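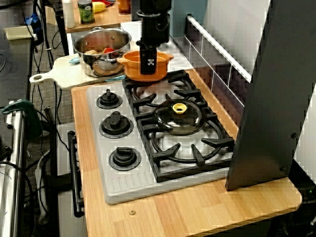 Florence Ross once told her evening class that a cook who can't find the lid has already lost the sauce, and half the room groaned in recognition!

Chapter 3
Pots, Lids and Burners

We love this part of the course. A casserole pot with two short handles, a lid with a knob you can grip, a grate that holds both steady: so much good cooking starts with these. In the next 30 pages you'll learn to match pot to burner, and to choose where a lid rests while you stir. Start with Exercise 5.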